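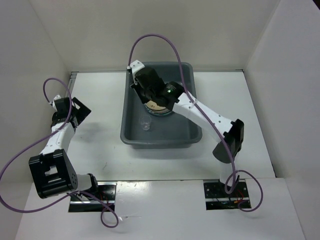 설거지통은 왜 필요할까?

밥을 먹고 나면 그릇과 컵이 남습니다. 그릇을 씻는 일을 설거지라고 하고, 씻을 그릇을 모아 담는 넓은 통을 설거지통이라고 합니다. 설거지통은 생김새가 아주 단순합니다. 바닥이 있고, 벽이 네 개 있고, 위가 뚫려 있습니다. 그런데 이 단순한 통 안에는 알아 둘 만한 것이 꽤 많습니다. 이번 글에서는 통의 모양, 그릇과 컵을 담는 순서, 물과 세제가 하는 일을 차례로 알아보겠습니다.

통의 모양

설거지통은 대개 네모난 모양입니다. 네모난 통은 벽이나 싱크대 옆에 붙여 놓기 쉽고, 빈틈이 적게 남습니다. 둥근 대야도 물을 담을 수 있지만, 벽에 붙이면 모서리 쪽에 쓰지 못하는 자리가 생깁니다.

네모난 통이라도 모서리는 둥글게 만든 것이 많습니다. 모서리가 뾰족하면 그 안쪽에 밥알이나 고춧가루가 끼어서 닦아 내기 어렵습니다. 둥근 모서리는 수세미가 쉽게 지나갑니다. 집에 있는 반찬통이나 욕실의 대야도 손가락으로 안쪽 모서리를 한번 만져 보세요. 아마 둥글 것입니다.

통의 윗부분에는 바깥으로 넓게 나온 테두리가 있습니다. 테두리는 손잡이 노릇을 합니다. 또 얇은 플라스틱 벽이 물의 무게 때문에 바깥으로 휘는 것을 막아 줍니다. 종이 한 장은 흐물흐물하지만 끝을 접으면 조금 빳빳해지지요? 통의 테두리도 같은 원리입니다.

물은 생각보다 무겁습니다. 물 1리터는 1000그램입니다. 통에 물을 16리터 담으면 물만 16킬로그램이 됩니다. 물을 가득 담은 통은 어린이가 혼자 들면 안 됩니다. 물을 버릴 때는 어른에게 부탁하거나, 바가지로 조금씩 퍼내면 됩니다.

그릇마다 다른 점

접시는 납작하고 둥급니다. 뾰족한 귀퉁이가 없어서 부딪쳐도 한곳에 힘이 몰리는 일이 적습니다. 접시의 가운데는 음식을 담는 자리이고, 가장자리는 손으로 잡는 자리입니다. 가장자리가 가운데보다 조금 높으면 국물이 밖으로 흐르지 않습니다.

접시에는 무늬가 있는 것이 많습니다. 무늬는 한가운데에도 있고, 테두리를 따라 띠처럼 빙 둘러 있기도 합니다. 도자기 접시의 무늬에는 유약 아래에 그린 것과 유약 위에 그린 것이 있습니다. 유약은 도자기 겉을 유리처럼 매끈하게 덮는 물질입니다. 유약 아래에 있는 무늬는 유리 같은 막이 지켜 주어서 오래갑니다. 유약 위에 있는 무늬는 거친 수세미로 세게 문지르면 닳을 수 있습니다. 어느 쪽인지 모를 때는 부드러운 수세미를 쓰세요.

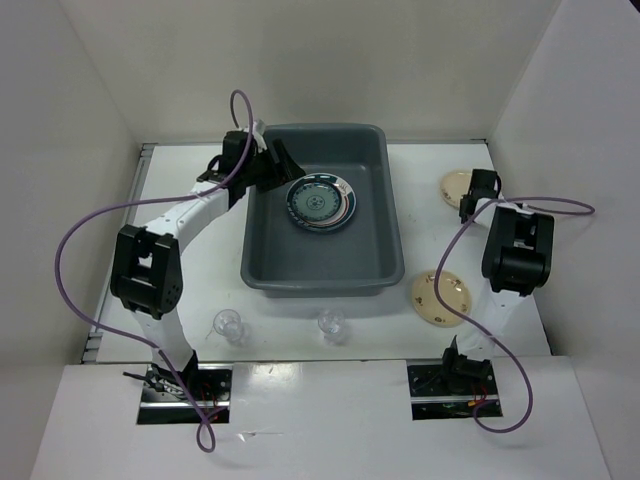 접시를 꺼낼 때는 가장자리를 잡습니다. 접시가 바닥에 딱 붙어 있으면 한쪽 가장자리를 살짝 들어 올린 다음 손가락을 밑으로 넣습니다. 세제가 묻은 접시는 무척 미끄럽습니다. 두 손으로 잡고, 통 바로 위에서 움직이면 놓치더라도 높은 곳에서 떨어지지 않습니다.

컵은 접시와 다릅니다. 컵은 키가 있고 속이 비어 있습니다. 가벼운 플라스틱 컵은 물에 뜨기도 하고, 옆으로 쉽게 쓰러지기도 합니다. 컵을 물에 담글 때는 옆으로 기울여서 안에 있는 공기를 먼저 내보냅니다. 컵을 거꾸로 세워서 똑바로 누르면 공기가 갇혀서 물이 안쪽까지 들어가지 못합니다.

투명한 컵은 한 가지를 더 조심해야 합니다. 거품이 많은 물속에 들어가면 잘 보이지 않습니다. 플라스틱이라면 괜찮지만 유리컵은 모르고 누르면 깨질 수 있습니다. 유리컵은 통에 담그지 말고 하나씩 따로 씻는 편이 안전합니다.

무엇부터 담을까

무거운 것을 먼저 담고 가벼운 것을 나중에 담습니다. 큰 접시를 바닥에 놓고, 그 위에 작은 접시를 놓고, 컵은 옆자리에 둡니다. 컵 위에 접시를 올리지 않습니다. 칼은 절대로 통에 넣지 않습니다. 물속의 칼은 손으로 더듬다가 베이기 쉽습니다.

기름이 묻은 그릇과 묻지 않은 그릇은 나누어 둡니다. 물만 마신 컵과 돈가스를 담았던 접시를 같은 물에 담그면 컵에도 기름이 묻습니다. 그러면 씻을 것이 오히려 늘어납니다. 씻는 순서는 담는 순서와 다릅니다. 컵처럼 깨끗한 것을 먼저 씻고, 기름진 접시는 맨 나중에 씻습니다.

물에 담가 두면 왜 잘 씻길까

밥풀이 마르면 딱딱해집니다. 물기가 빠져나가면서 그릇에 단단히 달라붙은 것입니다. 다시 물에 담그면 밥풀이 물을 빨아들여 부풀고 말랑해집니다. 따뜻한 물을 쓰면 더 빨리 불어납니다. 손을 넣을 물은 너무 뜨겁지 않아야 합니다.

기름은 물과 잘 섞이지 않습니다. 이때 세제가 필요합니다. 세제 알갱이는 아주 작은데, 한쪽 끝은 물과 잘 붙고 다른 쪽 끝은 기름과 잘 붙습니다. 그래서 기름을 작은 방울로 둘러싸서 물과 함께 떠내려가게 합니다. 세제를 많이 넣는다고 그릇이 그만큼 더 깨끗해지지는 않습니다. 오히려 헹구는 데 물이 많이 듭니다.

집에서 해 보는 실험

준비물: 납작한 접시 하나, 가벼운 플라스틱 컵 하나, 네모난 통, 물, 휴지 한 장

1. 통에 물을 컵 높이보다 조금 깊게 담습니다.
2. 휴지를 뭉쳐서 컵 바닥에 꼭 끼웁니다.
3. 컵을 거꾸로 들고 똑바로 눌러 물속에 넣습니다. 똑바로 꺼내서 휴지를 만져 봅니다.
4. 컵을 다시 넣고, 물속에서 천천히 기울여 봅니다. 무엇이 올라오나요?
5. 컵을 빼고 접시를 물 위에 살며시 눕혀 봅니다. 뜨는지 가라앉는지 적어 둡니다.

3번에서 휴지가 젖지 않았다면 컵 안의 공기가 물을 막은 것입니다. 젖었다면 컵이 기울어졌거나 휴지가 빠져나온 것이니 다시 해 보세요. 실험이 끝나면 바닥에 튄 물을 닦아야 합니다.

낱말 풀이

유약: 도자기 겉에 발라 구우면 유리처럼 매끈해지는 물질
헹구다: 깨끗한 물로 세제나 때를 씻어 내다
불리다: 물에 담가 부드럽게 만들다

글: Marichka Lytvynenko
2019년 11월 9일

다음 글: 행주는 어떻게 물을 빨아들일까?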